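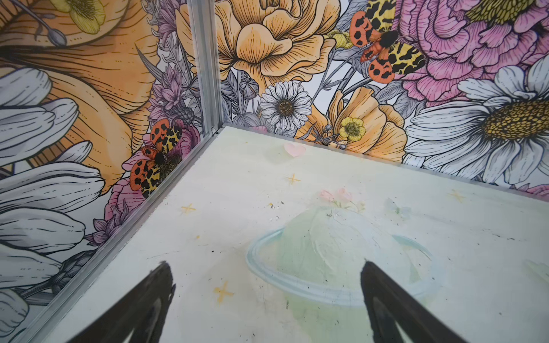
I went to the Gavik robotics club's open afternoon in April expecting to be sold something. The sign promised "114 hours of student work." What I wanted to know was who had done the programming. Tiger moths on the walls and a ringed planet on the floor make a cheerful booth, but they don't answer that.

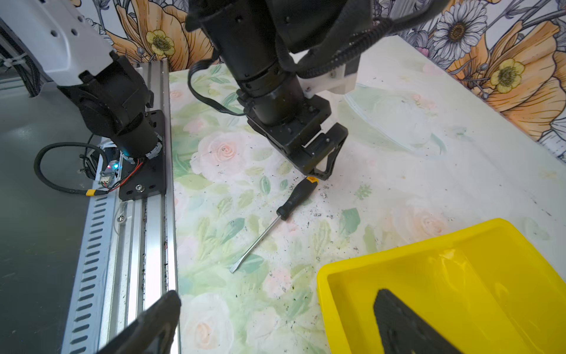

Min-kyu Shin, 16, did better. He said most of the club's time went into recording practice runs, and gave me a success rate of 70 percent. Seventy percent of what? He wasn't sure. I'd like to see the log.
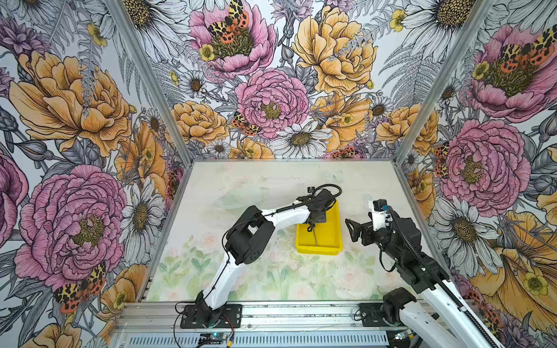 Two arms and the yellow tray at the Gavik club.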